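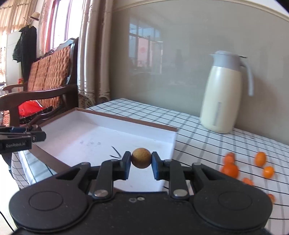
The Table in February

Welcome to the gallery of our winter table. I live in Skelville since 15 years, and every February I put the checked cloth on the table and leave it there until the light is better. My neighbours Flora Buchanan and Ravindran Suvarna asked me to show how we arrange things, so I have written some words for each part. I am not a decorator. I only like when a table is pleasant to sit at.

The cloth
White with black grid lines. I bought it at Lomby, a small household shop near the station, and it cost 27 pounds. I iron it while it is still a little damp, from the middle towards the sides. The lines help me very much to put it straight, but only if one begins with the long side.

The tray
A shallow white tray with a thin brown rim. It is good for small round things which would like to roll onto the floor. There are some grey marks in it and a short dark line like a scratch. I have tried with baking soda and a soft cloth, and now I leave them in peace.

The orange fruits
Small ones, in the shape of kumquats, lying directly on the cloth. I had a bowl for them before, but I prefer them spread out, because the colour is stronger against the black and white. Some are more oval and some are rounder. Ronja Amundsen makes a jam from kumquats with their skin, and she cooks it very slowly with the lid half open. Her recipe says 50 grams of ginger. For me this is too much, I take the half.

The small brown ball
Speckled, between tan and brown. Every guest has a different opinion of it. Sverre says dried fruit and Flora says cork. I enjoy the discussion, so I will not write my own opinion on this page.

The jug
Cream-white, with a light grey lid and a curved grey handle. It stands at the back, near the wall, so that nobody pushes it with the elbow. We use it for tea in the afternoon, and sometimes for hot apple juice when Shaimaa El Sherbiny comes with her children.

The wall
Pale grey, with white moulding at the top. We discussed a warmer colour for a whole winter, and Ravindran even brought us samples. In the end the grey stayed, and I find that orange looks very nice before it.

The glass
The window is reflected in it, with its panes, and there is also a little red from a decoration. I clean the glass with water and a spoon of vinegar, always before four o'clock, as later I do not see the stripes any more.

Next gallery: the same table in spring, with a plain cloth and tulips from Flora's garden.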